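Week 7 notes: when the grip goes wrong
Angeliki Gavalas, lab section

Welcome back, everyone. I promised we'd spend this session on the cup fault, and I do think it deserves a whole handout — it is the sort of trouble you'll meet again in your own projects. In run 13 the left hand kept closing after contact, and the cup wall buckled before the force limit tripped.
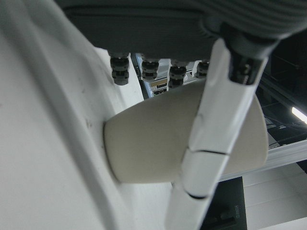 Fig. 1. Cup held between a white finger and the white curved surface of the hand.

Jessie McIver went through the log with me, all 2363 lines of it, bless her, and found the limit had been set for a ceramic cup and never changed back. Paper gives way long before that number is reached.
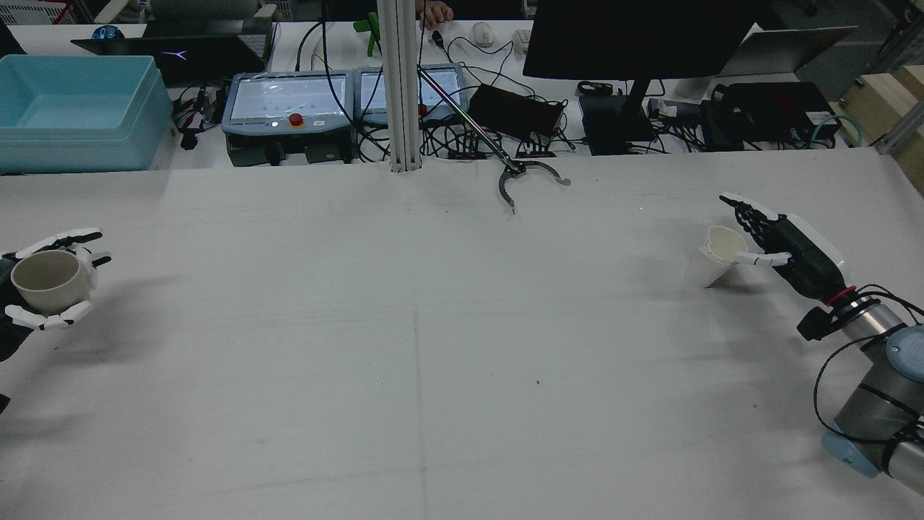 So before you run two hands at once, please read both force limits out loud to your partner, and agree on who stays by the red emergency stop. For next time, write me half a page on where you would have caught it.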